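Extended warranties: frequently asked questions

Do I need one?
Usually no. The store wants you to think so, and the clerk at Ridside will ask at least 2 times before you get your receipt.

What does it cover that the maker's warranty doesn't?
Less than you'd expect. The Fovis plan we read starts on the day of purchase, so for the first year you pay for cover you already have. Dal Bello does wait until the maker's warranty ends – credit where it's due – but leaves out batteries, hinges and "cosmetic wear", a term it never defines.

Is it worth it for small stuff?
No. A plan on a $70 pair of headphones makes little sense once you add the $9 claim fee.

What about a big appliance?
Maybe. Priltov wanted $184 to cover a washer. Ask a local repair shop what a new pump or door lock costs, then decide.

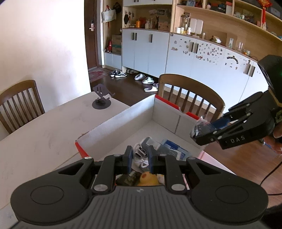 Will they replace my item with a new one?
Read the wording. "Like for like" can mean a refurbished unit, or store credit for what they say yours is worth now.

Can I cancel?
Most plans give you a short window for a full refund. Get the cancellation in writing. A phone call leaves you with nothing to show.

The store says the offer ends today. Does it?
We have our doubts. Go home and read the terms first.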